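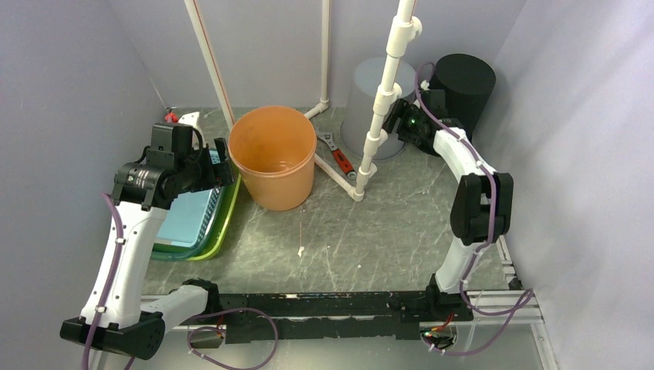
Zwischenbericht an den Fördergeber
Projekt Gillamden - Regeln und gute Praxis für kleine Zweiarmzellen
Stand: 21. März 2020

Zusammenfassung

Seit dem letzten Bericht ist die Hausregel für den Betrieb unserer Zweiarmzellen von einer losen Sammlung von Notizen zu einem Dokument geworden, mit dem in Gillamden täglich gearbeitet wird. Das freut uns sehr! Fassung 2 liegt vor, sie gilt seit Beginn des Quartals für beide Werkstätten, und die Kolleginnen und Kollegen in Musier haben sie inzwischen für ihre eigenen Zellen übernommen. Offen sind noch das Kapitel zur Kabelführung und die Frage, wie wir mit Händen im Arbeitsraum bei abgeschalteter Freigabe umgehen. Zu beidem unten mehr.

Die beantragten Mittel reichen nach heutigem Stand aus. Eine Umwidmung innerhalb des Postens Sachmittel möchten wir mit Ihnen absprechen (siehe Abschnitt 6).

1. Worum es im Berichtszeitraum ging

Im Antrag hatten wir zugesagt, eine Betriebsregel zu schreiben, die für kleine Tischzellen mit zwei Armen passt. Die großen Normen, allen voran ISO 10218 und die Technische Spezifikation ISO/TS 15066, haben wir dafür noch einmal gründlich gelesen. Sie sind unser Rahmen und bleiben es. Für den Alltag an einer Zelle, in der zwei leichte Arme nebeneinander Sanitärteile, Behälter und Werkzeug handhaben, braucht man aber zusätzlich etwas, das auf wenige Seiten passt und das jemand am ersten Arbeitstag verstehen kann.

Die Aufgabenreihe, an der wir die Regel erproben, ist weiterhin die Rohrmontage. Der Aufbau mit senkrechten PVC-Rohren, T-Stücken und Bogen am Boden, dazu Eimer, Ablageschale und ein verstellbarer Schraubenschlüssel, hat sich als sehr ergiebig erwiesen. Die Rohre stehen mitten im Bewegungsraum, die Arme müssen um sie herum, und genau dort zeigt sich, ob eine Vorschrift etwas taugt. Bei einer leeren Platte sieht jede Regel gut aus.

Im Zeitraum haben wir 406 Durchläufe protokolliert. Jeder davon hat ein Blatt mit Aufbau, Freigabe, Abbruchgrund und einer freien Zeile für Bemerkungen. Diese freie Zeile war übrigens die beste Idee des ganzen Halbjahrs. Fast alle Änderungen in Fassung 2 gehen auf sie zurück.

2. Was in Fassung 2 steht

Die Regel gliedert sich in vier Teile: Aufbau, Freigabe, Betrieb, Abräumen. Der Wortlaut liegt als Anlage A bei, deshalb gehen wir nur auf die Punkte ein, die sich gegenüber Fassung 1 geändert haben.

Aufbau. Alles, was in der Zelle steht oder liegt, kommt auf die Aufbauliste, auch Dinge, die im jeweiligen Durchlauf nicht gegriffen werden. Früher standen dort nur die Zielobjekte. Ein Schraubenschlüssel am Boden ist für den Greifer aber ein Hindernis, ganz gleich, ob er im Auftrag vorkommt. Stehende Rohre müssen vor der Freigabe von Hand auf festen Sitz geprüft werden, und zwar an jeder Muffe.

Freigabe. Die Person, die den Aufbau gemacht hat, gibt nicht selbst frei. Das kostet ein wenig Zeit und hat anfangs für Murren gesorgt, inzwischen möchte es keiner mehr missen. Wer freigibt, liest die Aufbauliste laut vor und zeigt auf jedes Teil.

Betrieb. Im gemeinsamen Bereich, also dort, wo beide Greifer hinkommen, darf sich zu jedem Zeitpunkt nur ein Arm mit voller Geschwindigkeit bewegen. Der andere fährt mit höchstens 40 Prozent oder wartet. Wir haben lange darüber gestritten, ob man das feiner regeln kann. Man kann, aber dann versteht es am Gerät niemand mehr ohne Tabelle, und eine Regel mit Tabelle wird bei uns erfahrungsgemäß nicht gelesen.

Abräumen. Neu ist die Rückfahrt in die Ruhelage vor jedem Eingriff. Erst wenn beide Arme dort stehen und die Freigabe zurückgenommen ist, darf jemand hineingreifen. Werkzeug wird zuletzt herausgenommen und auf der Liste abgehakt.

3. Kabelführung

Dieses Kapitel ist noch nicht fertig, und wir möchten offen darüber berichten. An den Armen selbst ist die Lösung gut: Die violetten Leitungen sind mit kleinen weißen Kabelbindern an den Gliedern befestigt. Die Farbe hebt sich deutlich von Weiß und Schwarz ab, und das hilft bei der Sichtprüfung ungemein.

Schwieriger ist der Übergang vom Arm zum Gestell. Dort hängen die Leitungen in Schlaufen, vorn unter dem Balken und auf der rechten Seite über dem Aluminiumprofil. Eine gewisse Schlaufe muss sein, sonst fehlt dem Arm die Reichweite. Wie groß sie sein darf und wo sie abgefangen werden soll, schreibt Fassung 2 bisher nur als Empfehlung. Im Entwurf für die nächste Fassung steht eine feste Vorgabe:

- Schlaufen werden bei ausgestrecktem Arm eingestellt und danach nicht mehr verändert.
- Jede Leitung, die über eine Profilkante läuft, bekommt an dieser Stelle einen Kantenschutz.
- Platinen unterhalb des Balkens erhalten eine Abdeckung, sofern die Anzeige sichtbar bleibt.
- Gebrochene oder fehlende Kabelbinder sind ein Grund, die Freigabe zu verweigern.

Über den dritten Punkt wird noch gesprochen. In Musier hält man die Abdeckung für übertrieben, wir in Gillamden sind dafür. Ein Kompromiss mit einem durchsichtigen Deckel liegt auf dem Tisch.

4. Erfahrungen mit der Anwendung

Am meisten begeistert uns, wie schnell neue Leute zurechtkommen. Die Einweisung nach Fassung 2 dauert einen Vormittag, und am Nachmittag wird unter Aufsicht gefahren. Mit den alten Notizen brauchten wir dafür mehrere Tage, und am Ende hatte doch jeder seine eigene Auslegung im Kopf.

Abbrüche gab es natürlich trotzdem. Die häufigste Ursache in den Protokollen sind verschobene Behälter: Der Eimer oder die Schale stehen nach einem Durchlauf ein Stück neben der vorgesehenen Stelle, und beim nächsten wird das übersehen. Wir prüfen gerade, ob Markierungen auf der Bodenplatte helfen. Die graue Marmoroptik mit den hellen Adern macht es nicht ganz leicht, dünne Striche zu erkennen, weshalb wir es zunächst mit kräftigen Eckwinkeln versuchen. Glatte Rohre haben uns ebenfalls beschäftigt. Zweifingergreifer brauchen dort eine saubere Anfahrt quer zur Rohrachse, und die Regel verlangt jetzt, dass dieser Winkel vor dem Schließen geprüft wird.

Zu einem Vorfall mit Personenbezug ist es im Berichtszeitraum nicht gekommen. Zwei Beinahe-Ereignisse sind gemeldet und in Anlage B beschrieben. Beide Male war eine Hand in der Zelle, obwohl ein Arm noch nicht in der Ruhelage stand. Daraus ist die neue Vorschrift zum Abräumen entstanden - und auch die Frage, ob eine zurückgenommene Freigabe allein genügt oder ob zusätzlich die Spannung weg muss. Wir neigen zu Letzterem, sehen aber, dass leichte Arme ohne Strom absinken können und dann auf dem Aufbau liegen. Bis das geklärt ist, gilt: Bei Arbeiten unter einem angehobenen Arm wird dieser abgestützt.

5. Austausch mit den Partnern

Musier wendet Fassung 2 vollständig an und schickt uns monatlich die Protokollblätter. Bakilana hat das Dokument kommentiert, sehr gründlich und mit viel Freude am Detail. Von dort stammt der Vorschlag, die Leuchtanzeigen am Greifergehäuse in die Freigabe einzubeziehen: Wer freigibt, nennt auch den Zustand der Anzeige. Das übernehmen wir gern. Mit Lakach stehen wir noch am Anfang, dort wird im Sommer eine baugleiche Zelle aufgestellt, und wir haben angeboten, die Einweisung zu übernehmen.

6. Mittel und Umwidmung

Der Posten Reisen wird nicht ausgeschöpft. Wir bitten darum, den Rest für Kantenschutz, Abdeckungen und Ersatzleitungen verwenden zu dürfen. Die Aufstellung finden Sie in Anlage C. Personalmittel und Mieten laufen wie geplant.

7. Nächste Schritte

Bis Juli soll Fassung 3 mit dem fertigen Kapitel Kabelführung vorliegen. Parallel dazu entsteht ein einseitiger Aushang für die Zelle, den wir in beiden Werkstätten testen, bevor er an die Partner geht. Die Auswertung der Abbruchgründe reichen wir mit dem nächsten Bericht nach, einschließlich der leeren Protokollvorlage, nach der Sie gefragt hatten.

Für Rückfragen zu den Anlagen steht die Projektleitung in Gillamden jederzeit zur Verfügung. Über einen Besuch an der Zelle würden wir uns sehr freuen!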